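11 septembre 2022

Dimanche et pourtant à l'atelier. Levée 6h40, café debout, oublié le pain sur la table. Brestgate désert, le rideau de fer du Ho baissé, pas de croissant donc. Me suis dit que j'y serais deux heures. Ha.

Mal à la gorge depuis hier soir. Pastilles au miel de Mehrangiz, dégoûtantes, j'en ai mangé la moitié de la boîte.

D'abord le sol. Voulais refaire tout le quadrillage au ruban bleu avant lundi, il part en lambeaux par endroits, on marche dessus, on traîne les caisses dessus, forcément. Heidrun l'avait posé en mai, très droit, avec son cordeau, fière comme tout. Pas osé tout arracher. Gratté un bout avec l'ongle, puis avec la vieille carte de bibliothèque. La colle reste. Ça fait des petits boudins gris qui se recollent sous les semelles, j'en ai ramené jusque dans la cuisine. Noter : demander à Kevard s'ils ont toujours leur ruban en grande largeur, le dernier carton coûtait 581 couronnes et on m'a juré que c'était le prix d'ami. Drôle d'ami.

Donc décision : on recolle ce qui se recolle, on refait le reste quand Linnea sera là. À deux c'est quand même plus droit.

Ensuite le tapis. Passé un chiffon microfibre sur toute la longueur, puis un deuxième parce que le premier peluchait. La bande verte prend la moindre poussière et sous les néons on ne voit que ça. Pas de produit, Heidrun dit que ça la fait glisser après. Eau tiède, essorer, sécher. Les rainures du rail en métal c'est l'enfer, fini au coton-tige. Assise par terre comme une gamine, les genoux gelés sur le carrelage, la radio qui grésillait. Pas désagréable en fait. J'aime bien l'endroit quand il n'y a pas de bruit.

La mousse maintenant. Ces blocs jaune-vert, je ne peux plus les voir. Lok-yiu (Kwan, pas Yuen, je m'embrouille encore sur les listes) en a commandé 500 d'un coup parce que c'était dégressif et on les retrouve partout, sous l'évier, dans le placard à balais, un dans ma sacoche vendredi. Et ça s'émiette ! On en pose un, on le reprend, il y a un petit bout par terre. Passé le balai trois fois ce matin, trois fois il en est resté. La balayette du couloir a disparu d'ailleurs. Soupçonne l'étage.

Quelques essais avec le bac bleu à gauche du tapis, vidé et essuyé. Avant il était de l'autre côté et on se cognait le tibia dedans, j'ai encore la marque. Là c'est mieux. Je le voudrais tout contre, mais il reste un jour entre les deux et un bloc pourrait s'y coincer. À revoir.

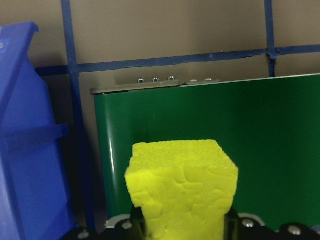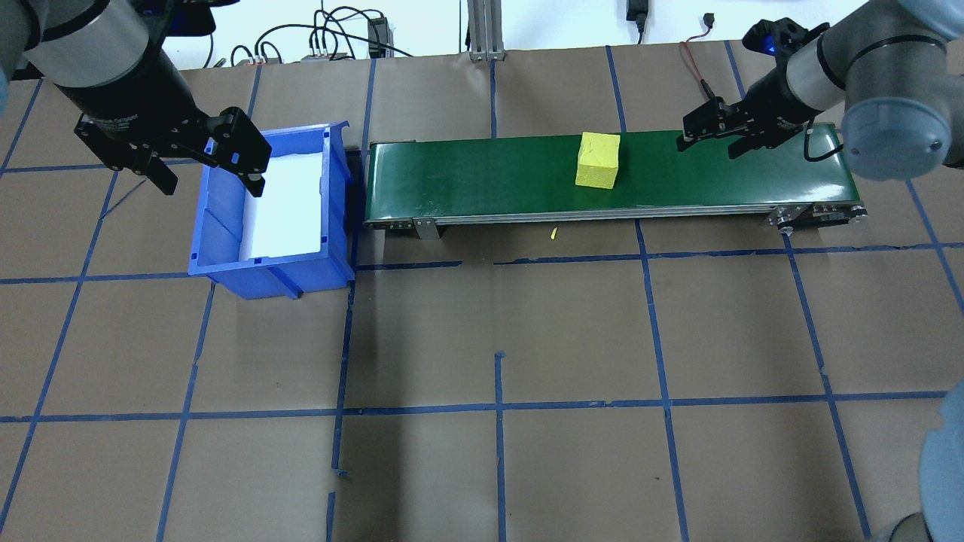
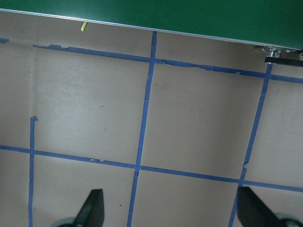
Du ruban, du vert, du jaune, tout ça sur fond beige ou brun, je vais en rêver.

Midi passé sans que je voie l'heure. Mangé le reste de riz froid dans la boîte de Lok-yiu Yuen (il y avait son nom dessus, lui en racheter une portion, ou deux, il était bon). Appelé maman pendant que l'eau chauffait. Elle a de nouveau la fuite sous le lavabo. Le plombier demande 2000 juste pour se déplacer le week-end, elle a mis une bassine. Je lui ai dit d'attendre demain, elle a dit que c'était bien ce qu'elle comptait faire et que je la prenais pour une idiote. Puis vingt minutes sur le mariage de la cousine. J'ai fait oui oui en triant des vis.

Les vis : j'ai enfin vidé le tiroir du bas. Rondelles, écrous, une clé Allen tordue, deux piles mortes, un ticket de cinéma, je ne sais pas de quel film. Mis les courtes dans les pots à confiture et les longues dans la boîte à thé. Pas eu le courage pour les étiquettes. Si je ne les fais pas demain je ne les ferai jamais, c'est comme les épices à la maison.

Mehrangiz est passée vers 14h prendre son manteau, restée une heure. Elle trouve qu'on devrait donner un nom au tapis. Elle propose Erik. J'ai dit que c'était ridicule. Dix minutes plus tard je disais « pousse-toi, tu marches sur le ruban d'Erik ». Bon. Adopté. Elle m'a aidée à remonter le carton de fournitures, numéro 704, celui qu'on cherche depuis la rentrée, il était derrière le radiateur, évidament. Dedans : gants taille S (personne ici n'a des mains pareilles), du scotch double face, les bons ciseaux. LES BONS CISEAUX. J'ai failli pleurer.

On a parlé de son déménagement. Elle hésite encore, l'appartement est petit mais il y a une fenêtre dans la salle de bains et elle en parle comme d'une villa. Je crois qu'elle va dire oui. Ça me rend un peu triste, on ne rentrera plus ensemble. Pas dit. Lui ai proposé mes cartons à la place.

Après son départ, coup de mou. Tourné en rond, rangé la bouilloire, dérangé la bouilloire. Commencé un mail à Heidrun pour les horaires d'octobre, effacé, recommencé, toujours dans les brouillons. Je ne sais pas comment lui dire que les mardis soir je n'en peux plus sans que ça sonne comme un reproche. Elle, elle tient jusqu'à 22h et elle siffle. Moi à 19h j'ai la tête en coton.

Parti à 16h30. Partie, même. Éteint tout, revenue vérifier que j'avais éteint tout. Il pleuvait, bus raté d'un cheveu, rentrée à pied par le canal, les chaussettes trempées. Un petit bout de mousse jaune dans mon ourlet quand je me suis déchaussée. Il est sur le bord du lavabo, je le jetterai.

Pas fait de courses. Soupe en sachet, la dernière, celle aux poireaux qui a le goût du carton. Lessive lancée trop tard, va falloir l'étendre à onze heures, les voisins vont adorer.

Pour demain, vite avant de dormir :
ruban, appeler Kevard avant 10h, après ils ne décrochent plus
étiquettes pots
demander à Linnea si elle peut venir mercredi plutot que jeudi, pour le sol
portion de riz pour Lok-yiu Y.
balayette !!
envoyer le mail à Heidrun ou au moins le relire
pastilles, autres que miel
rappeler maman pour la fuite

Gorge toujours pareil. La machine vient de biper, j'y vais.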